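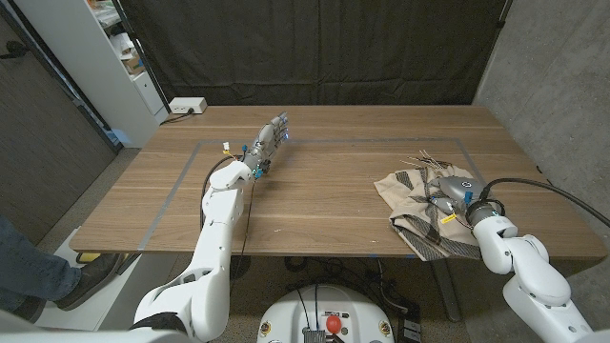 Oiling a walnut-brown wooden table – how many coats?
13 replies · 837 views

fenwick_50
Moving to Jirkton in May and want the table done first. Is one coat enough?

Clilholm Lass
Two thin coats, a day apart. Wipe off the extra after ten minutes.

mossgate
Disagree. I gave mine one coat and it has lasted almost 2 years.

Clilholm Lass
Depends if you eat at it – ours gets hot mugs every day.

fenwick_50
Going with two then. Any brand?

mossgate
Plain Danish oil. Still say one.

Share (2)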